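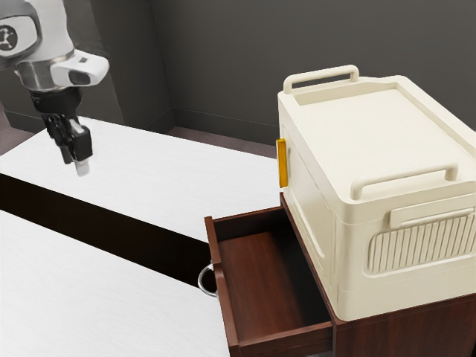 Notes for my part of the talk, Bent Gunnlaugsson, August. Speak slowly. Water is on the left side.

Opening

Good morning. I work at Bjarnason, in the room where we receive and put away small parts. We are 26 people in the building and six of us in this room. I am not an engineer. I will speak about what changed for us when the arm came to do part of the putting away.

(Wait for the people at the back to sit.)

What the work was before

One person opened the drawer, took the parts from the box, put them in, closed the drawer and wrote it on the sheet. Then the next drawer. On a busy morning it was up to three hours of this without a break. My shoulder knows it well.

What the work is now

We plan each new task on the computer first. We place the cabinet, the box and the table in the simulation, and we try the reach of the arm there. Drawers are the difficult part. If a heavy box stands on top of the cabinet, the arm must come from the side, and the path is longer. Þórey Gunnlaugsson found this in the second week, before we moved any real furniture. Say thank you to Þórey, she is in the room.

The program we use for the planning is called Urnix. Do not spend time on it. If somebody asks, Brivance has a table in the hall.

What changed for the people

Two of my colleagues learned to set up the tasks. They did not ask for it in the beginning, and one of them was quite against it. Now she teaches the others.

The quiet is different. Before, we talked while we filled drawers. Now each person is at a screen and we must decide to talk. I miss this a little, and I want to say it openly.

The pay question: we received a small raise after the training, but only after we asked for it. Tell the audience to ask before the training begins.

(If time is short, skip to the last part.)

What I would do again

Let the people who fill the drawers choose which drawers go first. We chose the low ones, for our backs. The office had wanted the top ones.

Questions. Þórey takes the technical ones, I take the rest.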